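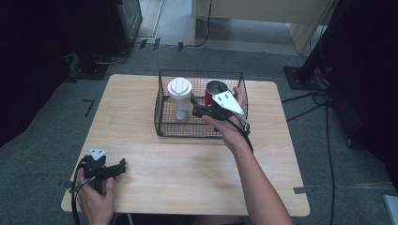
**Moving a table 200 miles, leave the top on or take it off?**

**gladys_m**
moving end of November, Ondport to Graneston. small table, light wood top, rounded corners. had it 4 years and it's never been apart. movers want 913 for the whole load and say they'll wrap it as is. my brother in law says take the legs off or they'll snap. who's right. need to tell them by tonight

**nilton_rios**
Legs off. Always. Moved five times, the only table I ever lost was the one I left together. Somebody leaned a dresser on it.

**brayanmosq**
depends how the legs attach. bolts into metal plates, take em off, ten minutes. screws straight into the wood – leave it alone. every time you back those out and put them in again they hold less. I've got a desk that wobbles forever now cause of one move

**nilton_rios**
You can fix that with a toothpick and glue in the hole. Not a reason to risk the whole leg.

**brayanmosq**
toothpick trick is fine for a cabinet hinge. not for a leg somebody's gonna lean on at dinner

**gladys_m**
ok just looked. bolts, two per leg, metal plate. one is kind of chewed up, allen key slips in it

**brayanmosq**
then off, except deal with the chewed one first. try a slightly bigger key, or a torx bit tapped in with a hammer. go slow

**Mercedes R**
Did moves for Cuadros for a few years before my back quit. Things people get wrong:

- Bolts go in a bag, bag gets taped to the UNDERSIDE of the top. Not in a box. The box will be the last one you open.
- Mark each leg and its corner with pencil. They look the same, they aren't always.
- Blanket first, then plastic. Plastic right on a finished top can leave marks if the truck gets warm.
- Top rides on its edge, up against a mattress. Never flat with stuff on it.

Also 913 sounds okay for that distance but ask if stairs are in there.

**ulises.h**
Going to disagree on the plastic. Wrapped three tables straight in stretch film, zero marks. Blankets slide around and then you've got nothing on the corners.

**Mercedes R**
In what month? Summer truck is a different animal. And you tape the blanket to itself, it doesn't slide.

**ulises.h**
January, fair enough

**ulises.h**
Corners though. Rounded ones still get dinged. Cut up a shipping box, fold it over each one, tape cardboard to cardboard. Not tape on the wood!! I pulled finish off a nightstand that way and I'm still hearing about it

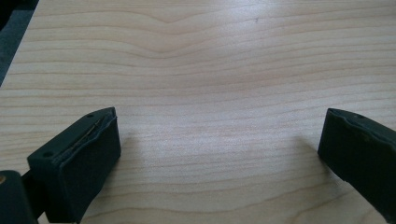

Other thing is grain. If the top's gonna get hurt it'll show more on pale wood than on something dark, every scuff jumps out. I'd put a clean bedsheet under the blanket, mover blankets have grit in them from the last job.

**gladys_m**
sheet is a good idea, have 10 old ones I was going to toss anyway

**nilton_rios**
Sheets are great for dishes too, save a couple.

**brayanmosq**
is anyone using those Wirko corner things? foam, come in a pack. coworker likes them, I think they're cardboard for people with money

**Mercedes R**
Used them once. They fell off in the hallway.

**nilton_rios**
Mine stayed on fine. You have to strap them, it says so on the pack.

**Mercedes R**
So cardboard and tape, for more money.

**gladys_m**
update – torx bit worked!! bolt came out ugly but it came out. hardware store had the same size, got a spare. asked about stairs, NOT included, extra per flight. I have two flights at the new place. so thank you Mercedes

**Mercedes R**
Get the stairs price in writing. Text message counts, just make sure it has the number of flights in it.

**ulises.h**
and take pictures of the top and the legs before it gets wrapped. all sides. had a claim denied over that

**gladys_m**
will do tommorow morning before they show up with the boxes. brother in law is being unbearable about the legs btw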